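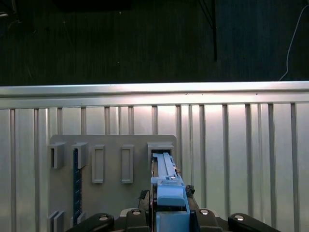
The light-blue part going into its grey holder at the Skammont workshop in Trekville.

4 min read

Annatjie Ntuli keeps a biscuit tin on her desk with a snapped piece of grey plastic in it, and she'll show it to anyone who asks, and to a good many who don't. It broke in March, when the robot that takes apart old computers kept pushing after a part had already reached the bottom of its slot.

"It made a noise like a carrot," she says, still wincing a bit.
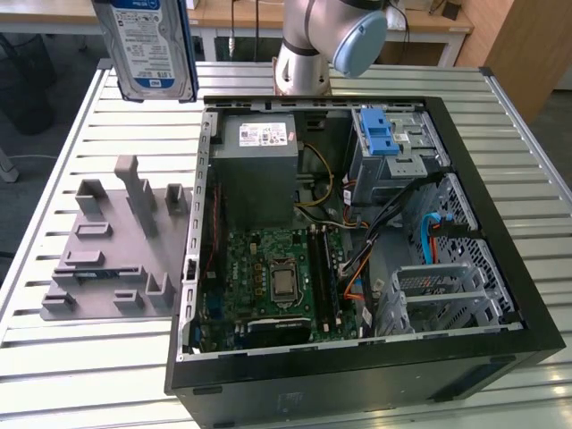
An opened desktop tower on the bench, with a hard drive held up beside the arm.

The crew had run 1000 cycles without any bother by then, so I suppose they'd all grown a little fond of the thing and a little trusting too. Khôi Hứa went back through the logs over a long pot of tea and found the force limit had been reset to its factory value after an update. The arm simply couldn't feel when to stop! Nobody's hands were near it, thank goodness, but work halted for 8 days while Ebbe Nygård printed new holders and rewrote the checks. 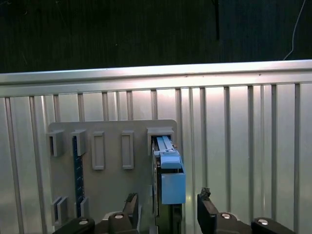

The gripper close to the fixture board, with the blue part in the right-hand holder.

These days the limit is read aloud before every start, and Khôi signs for it in pencil.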